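Hand tools for a machine that has none
At the Briltside evening robotics course, students spend a term teaching a gripper to tidy up

The task sheet for the second half of the Briltside course is one page long. It asks each pair of students to produce a set of recordings from which a robot arm could learn to clear a cluttered surface. The arm itself stays switched off until the final weeks. Until then, the students do the picking up themselves, by hand, with the jaws they hope the arm will one day control.

Leonie Fankhauser, who designed the course, came to teaching from packaging machinery. Her old lines handled one product at one angle. "A carton is a solved problem," she says. "I wanted them to start with the bottom of a drawer."

There are 17 students this year, working in pairs with one group of three. Each group keeps a log of every attempt: object, starting position, direction of approach, where the pads made contact, and where the object was put down. An attempt that ends in a drop is logged like any other. The course rule is that a recording may be left out of training only if the reason is written beside it.

Choosing the objects

Groups pick their own clutter, within limits. Every set must include something rigid with an irregular outline, something soft, and something that rolls. Cables are encouraged. The surface may not be a bare worktop, a rule Fankhauser added after the first year, when a model trained on plain white board lost track of everything once it was moved to a patterned tablecloth.

Soft items cause most of the arguments. A hair band can be gripped almost anywhere, so two people in the same group will grip it differently, and the model ends up with a blend of both habits. The Jaunzems group (the groups take their names from the workbenches, for reasons older than the course) settled the matter by writing a half-page convention before recording anything. Their logs are the cleanest in the class.

Toy cars look simple and are not. Held across the body, a car is stable, but the wheels give a narrow margin on either side. If a pad lands on a tyre, the car can turn in the grip as it is lifted. Students are told to record several orientations, including the awkward ones. 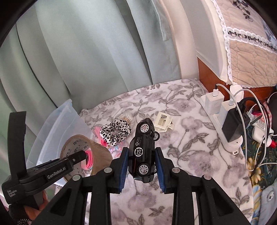

From log to arm

By July each group has its recordings sorted and its first model trained. The Grusivetti group submitted 49 attempts with the car alone and kept all but 6. Trials on the arm take place at Ladport, where the course has the use of a bench from five until eight in the evening.

Marking is based on the log and the written analysis. The arm's success rate is reported but carries no marks — a decision some students dislike. A group whose arm fails every trial can still pass well if it can say which recordings led it astray. The analysis is limited to 2 pages, with one table permitted.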